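Tue 13 December

Got to the shop before eight and the cell was already sulking. It had quit on cycle 497 of the overnight run with the same gripper fault as last week, so my big plan to catch up on paperwork went right out the window. Coffee first, then the pendant.

I've been babying this arm since September, when we moved it over from the Parkska line, and I'm starting to know its moods. The fault log said the fingers hadn't reached the closed position in time. I cleared it, opened and closed them by hand maybe a dozen times, and they were fine every single time. Of course they were! So I did what I should have done last week and went after the cable. The tie up by the wrist was way too tight, and when I turned the last joint all the way around I could see the cable pulling at the plug. I cut the tie, gave the loop a lot more slack, and put a new one on looser.

Then the boring part -- teaching the points over again. The Jeneo software keeps the old ones, but I don't trust them after I've had my hands all over the wrist. I brought the arm down over the open PC in slow mode, with my thumb on the stop button and my nose practically in the case.

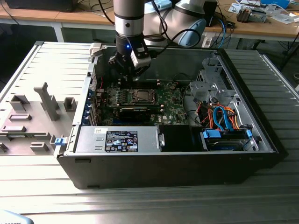
Filed under: Work, The Cell

I always use the CPU socket as my check point, mostly out of habit. The metal frame around it gives me nice straight edges to line up against, and if the fingers come down square over that, the rest of the board is usually good too. Today I was off by nearly 2 millimeters on the first try, so I'm glad I didn't just hit run and walk away.

Wiped down the fingers, backed up the program, wrote the new offset on a sticky note and then typed it into the log like a grown-up. The cycle counter stands at 2929 now. Delić wants the new finger pads on before 3000, and the box from Fladesmont still hasn't shown up -- I'll call them again in the morning.

Ran it at half speed all afternoon with no faults. I left it going when I locked up. Leftover chili for dinner, feet up, and my neck is killing me from leaning over that bench.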